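About Guller Dry Store Practice

Guller Dry Store Practice teaches the storage and shelving of dry goods to people who work in small shops, canteens and shared kitchens. The company was set up by Rosalía Llorente and Bonifacio Escobar, who had both worked in stockrooms and kept different notes on the same problems. Those notes were merged into one handbook, now 27 pages long, and the handbook is still the basis of every course.

The company occupies Unit 35 at Parkeck. The unit has a teaching room, a dry store, a small office and a loading door shared with the neighbouring unit. Deliveries are accepted until 3 p.m. The dry store is kept dark when not in use.

What we teach

The basic course covers receiving, checking, shelving and rotation. Packets are treated separately from tins and jars, as they behave differently on a shelf. A tin keeps its shape under load. A packet of dried pasta does not protect its contents from a knock, and long shapes such as spaghetti break near the ends when packets are dropped or pushed into a space that is too short.

Participants practise with full packets at the normal retail weight. Shelf height, depth and edge type are varied during the course. Low units are used first, then wall shelving, then the deep shelves found in most canteen stores. Each participant keeps a written record of placement and rotation, and this is checked against the shelf at the end of the session.

Packaging condition is covered in its own session. A film wrap should be checked along the seam and at both ends before the packet is put away. Split packets are emptied into a lidded container, and the date is copied on to the lid. 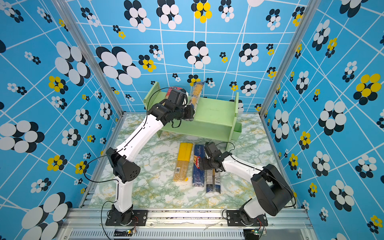

Should spaghetti be stored upright or lying flat?

Either is acceptable if the packet is supported along its length. On an open shelf we recommend laying packets flat, with the dates facing outwards and the oldest stock on top. Upright storage suits tall jars and narrow bins, where the packet cannot lean or slide.

Shelving and materials

Shelving for the dry store was supplied by Collado and fitted by our own staff. Each bay is rated at 300 kg, evenly distributed. Boards are wiped with a damp cloth and left to dry before stock is returned. Shelf liners are not used in the dry store. They lift at the front edge and catch the underside of soft packets.

Stock records are kept in Pondier, with a paper copy on a clipboard by the door. The paper copy takes precedence if the two disagree, and the difference is corrected the same day.

Staff

Rosalía Llorente: courses and handbook
Bonifacio Escobar: dry store and purchasing
Nyokabi Kinyua: packaging and stock condition
Estíbaliz Peñalver: shelving, fittings and site visits
Natalie Penrose: bookings and accounts

Visits and bookings

Site visits are made by arrangement. Estíbaliz measures the existing shelving and provides a written layout, including clearances and a load figure for each bay. The handbook is revised every July and sent to past participants without charge.

Bookings and general enquiries go to Natalie Penrose on extension 2504. Please state the number of participants and the type of store they work in.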